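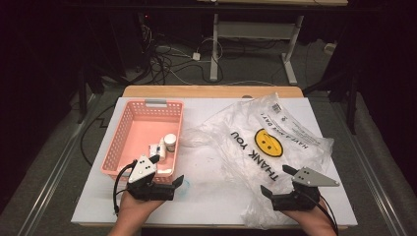 Portes ouvertes de l'atelier Charpentier, site de Wondgate, 13/10/2023. Mis en ligne vite fait le soir même, désolé pour les fautes. Arrivée à l'ouverture, badge, café tiède, et tout de suite la salle du fond pour la démo de manipulation. Une pince noire dans chaque main, on se penche sur le plateau blanc, panier rose à gauche, sachet transparent à droite – le sachet avec le smiley jaune et le THANK YOU, à l'envers vu de ce côté de la table. Au fond du panier, un petit pot blanc à couvercle, un flacon, une petite boîte blanche et bleue. Des choses qu'on a tous dans la salle de bain ou presque. Je pensais rester cinq minutes, j'y ai passé la moitié de la matinée.

Le sachet, donc. Tout le monde veut essayer le panier d'abord, c'est rassurant, c'est rigide, ça a une forme. Le plastique froissé c'est une autre histoire. Avec les doigts on ne réfléchit pas, on pince, on tire, on souffle dessus s'il faut. Avec deux mâchoires au bout du poignet on redevient un enfant de trois ans. Raté mon premier essai, raté le deuxième, applaudissements polis au troisième.

Côté confort : les câbles partent des pinces et on les sent dès qu'on croise les bras. On s'y fait. Une dame devant moi a trouvé la bonne méthode, coudes collés au corps, et elle est passée bien plus vite que les jeunes de l'école.

Salle plutôt sombre, moquette grise, des câbles par terre. J'ai gardé l'image telle quelle, pas retouchée.

Ensuite visite de la halle par petits groupes. Bruit, odeur d'huile, gilet orange trop grand. Cellule de palettisation en marche derrière sa grille, 648 cartons à l'heure d'après le panneau. Photos interdites dans cette zone, respecté. Dommage, la dépose de la dernière couche est trés belle à voir, le bras ralentit juste avant de toucher.

Stand Clelport : les préhenseurs à ventouses. Démo sur des pots de yaourt vides, puis sur une feuille de papier, puis sur une orange (l'orange a roulé sous la table). Le modèle d'entrée de gamme affiché à 3795 euros hors taxes, sans le compresseur. J'ai pris la brochure, si quelqu'un du club la veut, elle est dans le casier.

Mini-conférence à l'étage, 84 places, pleine. Sujet : pourquoi les objets mous restent pénibles. Beaucoup de schémas, projecteur un peu pâle, mais bonnes questions à la fin. Quelqu'un a demandé pour le linge. Réponse : pas cette année.

Pause midi, food truck dans la cour, file interminable. Sandwich au thon. On a parlé du car de retour et du prochain déplacement, celui de Farnmont, repoussé depuis septembre. Toujours pas de créneau confirmé.

L'après-midi, retour en salle du fond – je voulais ma revanche sur le sachet. Plus de monde, attente plus longue, et une ambiance franchement sympa, les gens se donnent des conseils par-dessus l'épaule. Pris le bord le plus plissé cette fois, c'est beaucoup plus facile que le plat.

À l'accueil on nous a annoncé presque 567 visiteurs en milieu d'après-midi. Parking saturé, certains garés jusqu'au rond-point.

Pratique pour ceux qui iront l'an prochain : venir le matin, chausures fermées obligatoires pour la halle, inscription à la conférence dès l'entrée. Vestiaire gratuit. Pas de distributeur sur place, le food truck prend la carte.

Si vous avez des photos du groupe dans la cour, envoyez-les moi en taille d'origine, je les ajoute à la page dans la semaine.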